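Ticket 464 - Irrigation controller, Denik Grounds Maintenance
Status: Resolved, February 2026

The client reported that zone 3 of the Plesport controller failed to start after the hedge removal along the north boundary. Resistance at the terminal read 118 ohms, well above the expected value.

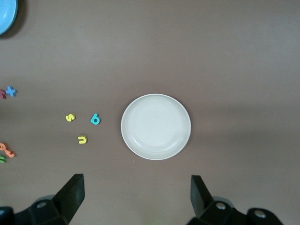 Attachment 1: white plate and foam letters on tabletop.

Gisela Gaete attended and located a nicked valve wire some 300 mm below the mulch. The wire was spliced with a waterproof connector and zone 3 ran its full program - no further fault was logged.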